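Vutmont Contemporary Art Center
Exhibitions Advisory Board
Minutes of the February meeting

Present: Graziella Morelli (chair), Deming Mao, Rosalie Rüegg, Shuzhen Dong
Apologies: Jianguo Xiao
The meeting opened at 4:10 p.m. in the upper reading room. The minutes of the previous meeting were approved with one correction to the spelling of Indham.

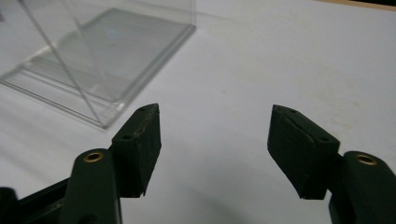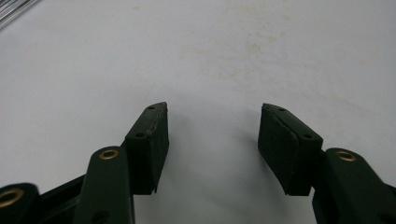
Category: Board Minutes / Exhibitions

1. Matters arising
Ms. Rüegg confirmed that the loan agreement with the Indham Print Archive has been signed by both parties. The archive has asked that the wall labels carry its full name. Agreed.
The repair of the east gallery blinds remains open. A second quote has been requested.

2. Spring exhibition: "Salt Roads"
Mr. Mao presented the revised layout for the exhibition of works on paper and woven pieces by the Giáp studio. The large hanging work has been moved from the entrance hall to the second gallery, where the ceiling height allows it to be shown at full length. The board discussed whether the entrance hall would then appear too bare. Ms. Dong proposed that the introductory text and the artists' map be placed there, with a bench. The chair asked that the bench be kept clear of the cloakroom door.
Light levels in the second gallery will be held at 50 lux for the full run. Mr. Mao noted that the skylight must stay covered, and that the front desk should be ready for questions from visitors about the dim rooms.
Decision: The revised layout was approved. Mr. Mao will send final drawings to the installers.

3. Catalog
Ms. Dong reported that Tusinel Press has offered two options for the catalog, a print run of 410 copies with a sewn binding or a run of 621 copies with a glued binding, at the same total price. Ms. Rüegg favored the larger run, as the last catalog sold out before the exhibition closed and several libraries could not be supplied. Ms. Morelli preferred the sewn binding - the book contains many double-page plates, and these suffer in a glued spine.
After discussion the sewn binding was chosen. Ms. Rüegg asked that her preference for the larger run be recorded.
The essay by Mr. Xiao has been received and is with the copy editor. Captions are still missing for the plates in the third section.
Action: Ms. Dong to obtain the missing captions from the studio and confirm the order with Tusinel Press.

4. Opening evening
The opening will begin at 6 p.m. with short remarks by the chair. The board agreed to limit speeches to 3 in total. A member of the Giáp studio will give a gallery talk, and an interpreter will be needed.
Action: Ms. Rüegg to book the interpreter.

5. Open call for the project room
The draft text of the open call was reviewed. The paragraph on artist fees was found unclear and will be rewritten to state that travel is paid separately. The board also agreed to accept proposals by mail as well as online.
Ms. Morelli stepped out for part of this item and Mr. Mao took the chair.

6. Other business
Ms. Dong raised the condition of the vitrines on the lower floor. Two locks are stiff and one key is missing. Referred to the building office.

The meeting closed at 5:45 p.m. The next meeting will be held after the installation of the spring exhibition.

Minutes taken by Shuzhen Dong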